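Brinholm Self Storage — Frequently Asked Questions
Unit rental, access and billing at the Tennant Road and Zandon sites
Last updated 7 March 2026

What sizes are available?
Units are classed as locker, small, medium and large. Internal dimensions are listed on the rate sheet for each site and are measured wall to wall at floor level. Door openings are narrower than the unit itself. Check the door width before booking if you intend to store a sofa, piano or palletised goods.

Is there a minimum rental period?
The minimum term is 2 weeks. After that, rent is charged by the calendar month in advance. A partial final month is credited by the day, provided notice was lodged through the Flimow account portal before the vacate date.

How is the deposit calculated?
The deposit equals one month's rent, excluding insurance and the cost of a lock. It is returned to the original payment method once the unit has been inspected. Deductions are made for rubbish removal, damage to the door track and unpaid fees. An itemised statement is issued in each case.

What are the access hours?
Gate access at Tennant Road is available at all hours using the PIN issued at sign-up. Zandon is closed overnight, and the gate will not release a vehicle after closing without a call to the after-hours number. PINs are specific to one site. A customer with units at both sites holds two PINs.

What may not be stored?
Fuel, gas cylinders, solvents, ammunition, live plants, animals and anything perishable are prohibited. Lithium batteries must be removed from tools and e-bikes where the battery is designed to be removed. Tyres are accepted on rims only, and a handling charge applies to sets left behind.

Can food be stored?
Commercially sealed, shelf-stable food is permitted in climate-controlled units. It must be kept off the floor on shelving or inside a lidded hard container. Opened packets, pet food in paper sacks and home preserves are excluded.

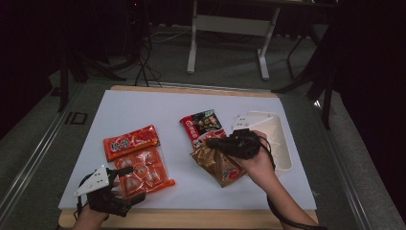 Food traders renting a unit for stock are asked to declare this on the application form. The declaration does not alter the rent, but it places the unit on the monthly pest inspection round. Registration with the local council remains the trader's responsibility.

Are the units climate controlled?
Only those on the upper level at Zandon. Temperature and humidity are held within the range stated in the rental agreement. All other units are ventilated but unconditioned, and condensation can form on metal goods in cooler months.

Do I need insurance?
Yes. Goods must be covered for replacement value under your own policy or the site policy. The site policy starts at $1000 of cover. A home contents policy may not extend to off-site storage — ask your insurer for written confirmation and upload it to the portal.

What happens if a payment fails?
The portal retries the card once. If the second attempt fails, a late fee is applied and the PIN is suspended until the account is cleared. The process for prolonged arrears is set out in clause 12 of the agreement.

Will the rent increase?
Rates are reviewed each November. Existing customers receive written notice before any change takes effect. Prepaid terms are honoured at the original rate until they expire.

Can I change units?
Transfers between units at the same site carry no fee. A move between sites is processed as a vacate and a new rental, with the deposit carried across.

Where do I collect my lock?
Disc locks are sold at the Tennant Road office, 435 Tennant Road. Padlocks with an exposed shackle are not accepted on any unit.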